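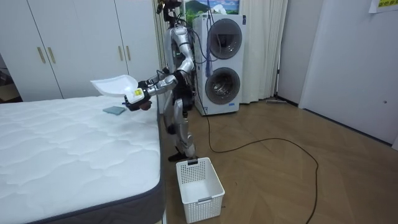
Notebook / Textiles bench / Wash trials

Home Entries Methods Materials Archive

June, entry by Dymphna Ní Chonaill

Shrinkage on the Redik cotton, second pass

Picked up where Cheuk-hei left the cut list. The first pass gave a lengthwise shrinkage that did not repeat between pieces from the same roll, and the spread was too large to blame on the ruler. Two suspects: the marks were drawn while the cloth was still under tension from the roll, and the pieces were measured at different times after drying.

For this pass the cloth was unrolled the evening before and left flat overnight, no weights. Marks made in the morning with laundry pen, 500 mm template, three pairs lengthwise and three crosswise on each piece. Edges overlocked with polyester thread at low tension. The first pieces were pinked and frayed badly enough to catch on each other, so that is now in the method.

Pieces: 8, all from the same roll, taken no closer than a hand's width to the selvage. Four washed at 40, four at 60. Ballast is old polycotton sheeting cut to the same size, made up to a total dry load of 2 kg. Detergent without brightener, dose by weight, no softener. Final spin 860 rpm for both temperatures. The earlier batch went through at whatever spin the program defaulted to, and the default differs between the two programs, so the old 40 and 60 figures cannot be compared with each other. I have struck them from the summary sheet but left them in the raw log.

Drying: flat on mesh, room air, out of direct sun. Tumble drying is a separate question and Shahram wants it kept separate. Agreed.

Results after one cycle, mean of the lengthwise pairs:

40 wash: 3.1 percent
60 wash: 4.6 percent

Crosswise:

40 wash: 1.2 percent
60 wash: 1.4 percent

Lengthwise spread within each group is down to 0.4 points. In the first pass it was nearly 2. Most of the improvement I would put down to the overnight rest. I can't separate it from the measuring delay on this data, as both were changed together. If anyone wants them separated it needs another eight pieces and a spare roll end, and we are short of both.

Measuring delay fixed at four hours after the piece comes off the mesh. Checked one piece from the 60 group at one hour and again at four: 1 mm shorter at the later reading over the 500 mm span. Small, but it goes in one direction, so the delay stays in the method.

Skew: one of the 60 pieces has twisted visibly. Diagonals differ by 11 mm. The other three are within 3 mm. I checked the cut against the weft and it was off grain before washing, so this is a cutting fault and the piece should not count toward skew. Its shrinkage figures are in line with the others and I have kept them.

Weight: the greige sample that Abbas sent over from Fakulbridge came in at 1,117 g before scouring. Not yet scoured. It is bagged and labeled on the second shelf. Please do not use it as ballast.

Water: hardness strip reads the same as in the first pass, middle band. The strips are past their date. New ones ordered.

Note on the Hwang method sheet. It calls for the marks to be sewn with contrasting thread. Pen survived one cycle at both temperatures, faint on two of the 60 pieces but still readable with a lamp. It may not survive five. For the repeat cycles I will go over each pen mark with a single thread loop before the second wash, placed at the center of the mark, and remeasure from the loops so that the baseline shifts once and is recorded.

Esmaeil asked if the lengthwise figure at 60 puts the cloth outside what the cover pattern allows. The pattern has 4 percent in the length. On one cycle, yes, it is outside. Options are to prewash the cloth before cutting, or to recut the pattern with 6. Prewashing costs machine time and the cloth then has to be pressed to lie flat for cutting. My preference is to wait for cycle five before touching the pattern. Woven cotton of this weight usually takes most of its shrinkage early, but the second and third washes can still add a point.

To do:
Cycles two to five, same load, same spin
Thread loops on all pieces before cycle two
Recut the off-grain piece if there is enough roll left
Ask Abbas for finishing details, in particular whether the roll was compacted
Move the Fuson thread cones off the window sill, the top one has started to fade

Cycle two loaded at 3:40. Pieces to go on the mesh before I leave, first reading tomorrow.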